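From: Ngọc Triệu
Date: November 9, 2021
Subject: Re: [Serkurbridge-home] Grease on the kitchen cabinets

Uyên Lục wrote:
> Hello all, I am cleaning flat 67 before I give back the keys.
> The doors of the upper cabinets are sticky, and one of them
> has the stone pattern film. Last time I used a strong
> degreaser in another flat and the pattern became dull.
> What do you use? And do you spray on the door or on the cloth?

Dear Uyên,

I had the same problem in October, so I write what I did. I am not a professional.

For the plain dark doors I use warm water with a little dish soap. I fill an old spray bottle, nearly 3 spoons of soap is already too much for it, one is enough. I spray on the cloth. If you spray on the door, the water runs down to the lower edge and stays there, and on my doors the edge became swollen after one winter.

For the patterned film please try first in a corner, on the inner side. Do not use the rough side of a sponge. An old cotton T-shirt is very good, I cut mine in pieces and wash them together with the towels.

The handles I clean last, with a dry piece. Around the screws I use a toothbrush.

Please do not forget the underside of the cabinets. I forgot it for two years. The dust there mixes with the fat from cooking, and you must wipe two times, first dry and then with soap.

About the Urener cream that was recommended in the old thread, I tried it and I did not like the smell. Maybe other members have better experience.

Good luck with the keys,
Ngọc 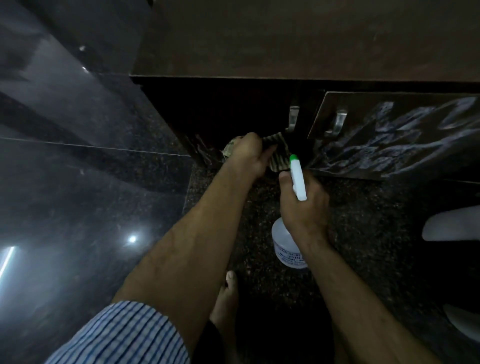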